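Hendine Guest House
Toiletry Boxes: Frequently Asked Questions

Every room at Hendine is set up with a toiletry box before check-in. The questions on this page are the ones we get by email and at the front desk. If yours isn't answered, write to the desk or dial 17 from the phone in your room.

Do I have to ask for a box?

No. One box per guest is included with every stay, including one-night stays. If you booked for two people and find only one box, call the desk and we will bring the other.

What comes in it?

A standard box has a toothbrush, toothpaste, a bar of soap in its own packaging, a tube of face and hand cream, and a small bottle of mouthwash. Brands change with what our supplier has in stock. The toothpaste is often Colgate, but we can't promise a particular brand or flavor.

Can I choose the color of my toothbrush?

You can ask. We buy them in mixed packs, so the desk may or may not have the color you want. Families sharing a bathroom should tell us when they book, and we will try to give each person a different one.

Why is there no lid on the box?

We stopped using lids in September. Guests were leaving the boxes closed in the belief that opening one would add a charge to the bill. There is no charge. An open box also lets the housekeeper check it quickly before you arrive.

How are the boxes packed?

Each one is filled on the table in the linen room. Bottles and tubes that can stand go in the top corners, the soap goes in the middle, and the toothpaste lies flat along the bottom side with the toothbrush on it. We don't use shredded paper or tissue. It sticks to the bottles and ends up on the bathroom floor.

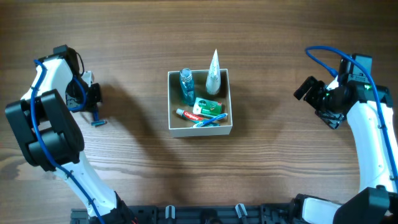

Is anything in the box reused?

No. Toiletries left behind after checkout are thrown out, opened or not. The cardboard boxes are reused if they are clean and dry. A box with a stain or a soft corner goes to recycling.

Can I take the items home?

Yes, all of them. You can take the box too.

I am traveling with carry-on luggage only. Will the liquids be allowed?

The mouthwash bottle holds 90 ml, and the cream tube is smaller than that. Rules differ between airports and sometimes change, so check with your airline before you pack. Make sure the cap on the bottle is screwed down tight. We can give you a resealable bag at the desk.

What if I run out during a long stay?

Toothpaste and soap are replaced on request at no cost. For stays of more than a week, housekeeping leaves a fresh box every Friday unless you tell us not to. Toothbrushes can be replaced at any time.

Do you have razors, combs or shampoo?

Shampoo is in the wall dispenser in the shower and is refilled by housekeeping. Razors and combs are kept at the desk and are free. Please don't put used razors in the wastebasket. Bring them down and we will dispose of them.

I have a fragrance allergy. What should I do?

Tell us at least 2 days before you arrive. We keep unscented soap and a plain cream for this purpose and will leave the mouthwash out if you prefer. The shower dispenser can be emptied and washed, but we can't do that on the same day.

Are there boxes for children?

Yes, for ages three and up. They have a smaller toothbrush and a mild toothpaste, with no mouthwash. Give us the child's age when you book.

I don't want a box. Can I skip it?

Yes. Check "no toiletries" on the booking form, or leave the box outside your door on the first evening. If nothing in it has been opened, it goes back to the linen room that night.

Something in my box was leaking or missing. Who do I tell?

Call the desk, day or night, and we will replace it. If you have already left, email us with your room number and the code on the underside of the box (a four-digit number such as 3479). The code tells us which batch it came from.

Do the sister houses use the same boxes?

Wustau does. The house at Fadau has dispensers only, so bring a toothbrush if you are going on there from us.

Who is in charge of supplies?

Wilson Cuadros, the housekeeping manager. Orders, allergy requests and supplier inquiries can all be addressed to him by name, care of the front desk.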